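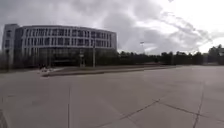

Home | Notebook | Parts list | Who has the keys | Older entries

May, entry by Orvokki Lehtinen, Mukano rover project

Started a little after 9 in the morning, which for this group is close to heroic. Aleksi had charged both packs overnight and labeled them with tape, so for once I didn't have to go through the crate guessing. The plan was the long straight run on the concrete, the same one the Fornovov course will ask for, and then to see if the joint filter is any good.

A quick word on the filter, because I know I will forget by the fall and then somebody will ask me. The seams between the slabs look an awful lot like lane edges to our detector, and so do the cracks (the slanting ones are the worst of the lot). Aleksi's idea was to throw out anything thinner than a set width at a given distance, and he spent most of last week on it, bless him. We set the threshold at 80 to begin with and left the exposure alone.

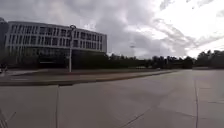 Slab joints and the diagonal seam, with the curbed strip beyond. Gray sky, flat light.

First pass with the filter off gave us 223 false edges in the log. Second pass with it on, same path as near as I could walk it, gave far fewer, but it also threw away the curb whenever the curb was a long way off, and I don't love that! We talked it over for a good while and decided the curb should get its own rule – Aleksi wants to use height from the depth data, I would like to try plain contrast first because it is cheap and we have it already. We will do mine first and his if mine is bad. He was very gracious about it.

Speed was held at 800 on the motor setting. We tried 980 once and the Holzer mount started humming, so back down we went. Please tighten that mount before anyone takes the rover out again, and use the good hex key, the one in the Geritz box.

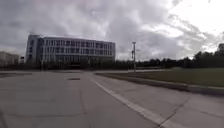 The painted line is a different story, and a happier one. The detector likes it very much, even where the paint is worn, and I think we could follow it with the filter at almost any setting. What I'd still like is a run that starts with the line far over to one side, so the steering has some real work to do. Aleksi thinks the gain is too low for that and he may be right.

To do: curb rule (me), mount, copy the logs to the shared drive, second pack back on the charger.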